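Plimley Community Kitchen: Frequently Asked Questions

We get a lot of the same questions at the front desk, and we love answering them, but we thought it might save you a phone call to have them all in one spot. If yours isn't here, do call or stop by. Somebody is in most days until the late afternoon, and there's usually coffee on.

What is the Plimley kitchen, exactly?
It's a shared kitchen in the old Theodorakopoulos bakery building in Prillton, which folks who grew up here will remember for the braided loaves at Easter. You can rent it by the hour to cook for a family party, put up a summer's worth of tomatoes, or try out a recipe that's just too big for the stove at home.

How much does it cost?
Members pay $40 for a block of 3 hours. If you're not a member yet, the same block is $56, and we'll happily put the difference toward your membership if you join that month.
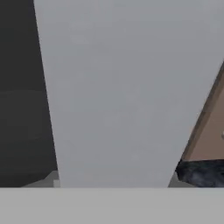

A full year's membership is $528, and you can split it into monthly payments at no extra charge. Please don't let money keep you away. We have a few reduced-price spots every season, and all you need to do is ask.

Do I need any kind of training first?
Just our orientation, held on Wednesday evenings at 6:30. We show you where things live, how to shut off the gas, and how to sort the trash (this last part takes longer than you'd think!). Wear closed-toe shoes and bring a notebook if you're a note taker.
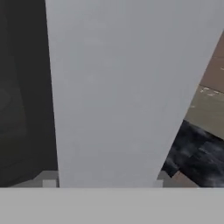
One of our views from the kitchen, in pale gray.

Can I bring my kids?
Yes, please do! Children under twelve need a grown-up with them the whole time, and we ask that you keep little ones away from the range. There's a box of puzzles and picture books in the hallway for when the dough is rising and patience is running low.

What equipment is included?
Pots, sheet pans, mixing bowls, and the big appliances all come with your block. We ask you to bring your own knives, towels, and anything you're picky about. Storage containers have a way of wandering home with people, so bring those too, and put your name on the lids.

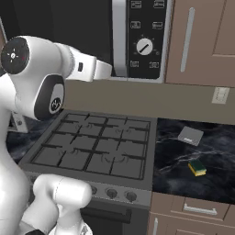 The black microwave over the gas stove.

How do I book?
Through the Homano calendar on our website, or by phone if you'd rather talk to a person. Holiday weeks fill up quickly, and November is the worst of all, so plan ahead if you have pies in mind.

What do I have to clean before I leave?
Wipe the counters, wash whatever you used, sweep, and take your trash out to the bins in back. Leave yourself a good half hour for it, a little more if you've been frying. Sponges and soap are on us.
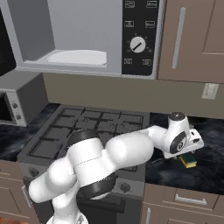 What if I need to cancel?
Let us know two days ahead and we'll move your block to another date with no fuss. If you wake up sick on the morning of, stay home, get some rest, and call us when you're feeling better. We'll work something out.

Can I sell what I make?
That depends on what it is and where you plan to sell it, so check with the county before you order a stack of labels. We keep the forms at the desk and are glad to sit down and go through them with you.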